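Medetti Mobile Buffet Counter, Model 921

Home > Catering equipment > Serving and holding > Medetti 921

The Medetti 921 is a heated buffet counter for caterers who serve away from their own kitchen. It keeps cooked food at serving temperature in halls, marquees and private homes, and runs from an ordinary household power point. Stock code 1531.

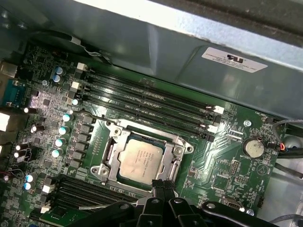
Page last changed: 23 March 2022

The counter takes four full-size pans up to 150 mm deep, or a mix of half and third sizes with the divider bars supplied. Each well has its own dial, so you can hold a gravy hotter than a tray of vegetables. It can be used with water in the wells or dry. We suggest water for rice, pasta and anything in a sauce.

Fill the wells with hot tap water and allow 23 minutes before the food goes in. The counter is made for holding food and will not cook it or reheat it from cold.

What you get
- Counter with fitted sneeze guard
- Four castors, two with brakes
- Divider bars
- Drain hose, 1.5 m
- Fold-down tray shelf on the customer side

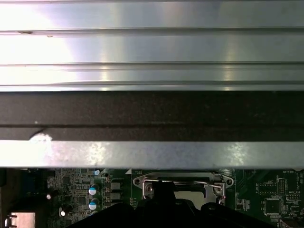

Moving and cleaning

Drain the wells and let them cool before you move the counter. The sneeze guard lifts off and the shelf folds flat, so it will go through a standard doorway. Two people should lift it into a van.

Wipe the wells out after each job with warm water and dish detergent. Don't use steel wool. In hard water areas, descale once a month, or more often through the busy stretch from November on.

The Somogyi lid set fits this model and is sold separately. Lids from the older Torenix counters are slightly too narrow and let the steam out, so we don't recommend carrying them over.
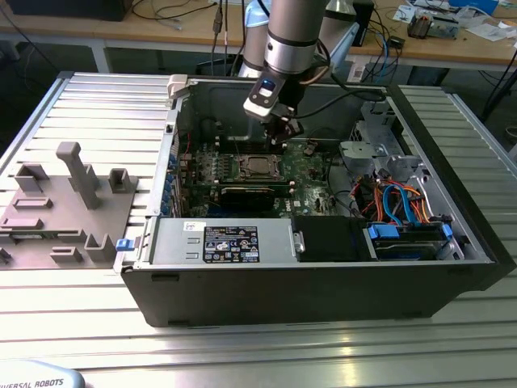
If you already own the older lids, bring one in and we'll check which size you need. Replacement dials and drain taps are kept on the shelf at our Clerkbridge store.

Hire and delivery

The 921 can be hired for up to 7 days. Hire includes the divider bars but no pans. Please return it drained and wiped down, or a cleaning fee applies. Delivery is free within Clerkbridge, and other areas are quoted by postcode.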